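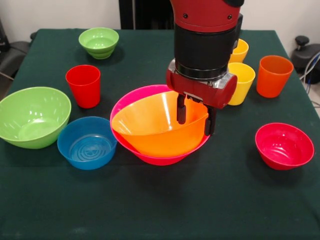

Mine won't come apart, a customer at the Bremia store wrote to us in May, and she wanted to know if she should just pull harder. Please don't. Set the outer bowl in warm water for a few minutes and put cold water in the inner one. Then twist gently and lift by the rim.

Can I mix bowls from different sets?
Yes. Comarura bowls and Trikano bowls nest together as long as you go by size. The colors don't have to match.

Which bowl goes on the bottom?
The widest one. Start with the large bowls and work down, and leave the cups until the end.
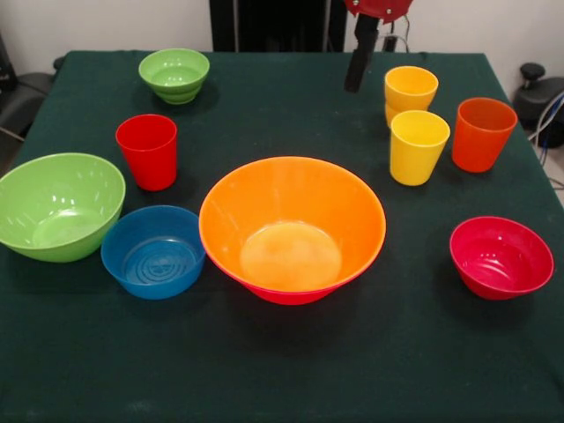
Large orange bowl with the blue and green bowls and the cups

Do the cups stack too?
They do. The sides taper, so one cup drops into another of the same shape. We suggest no more than six in a stack – taller ones tip over when a drawer is opened.

How should I store a set in a small kitchen?
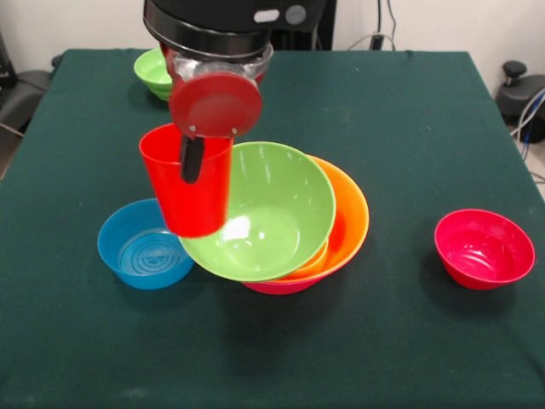 Shelf height is usually the problem, so measure that first and allow two inches above the top rim for your hand. Bowls of similar width don't sink all the way into each other. A large light green bowl set on top of an orange one can end up tilted toward the front, and it then needs more height than you planned for. Turn it until it sits level, or keep it on its own shelf. Small bowls can go beside the stack.

Can I keep the cups inside the largest bowl?
Yes, and many people do. Lay them on their sides or stand them up, whichever fits under your shelf.
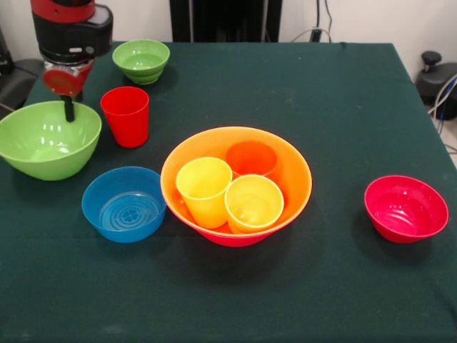 If you store them this way, dry everything first. Water trapped between a cup and the bowl leaves a white ring, which comes off with vinegar.

Are they safe in the dishwasher?
Top rack only, for both bowls and cups. Do not use them in the oven or microwave.

Do you sell single pieces?
Single bowls and cups are sold at the Bremia store. Orders of over 1,000 pieces go through our Sárközi warehouse – please allow two extra weeks for those.

Page last updated July 18, 2018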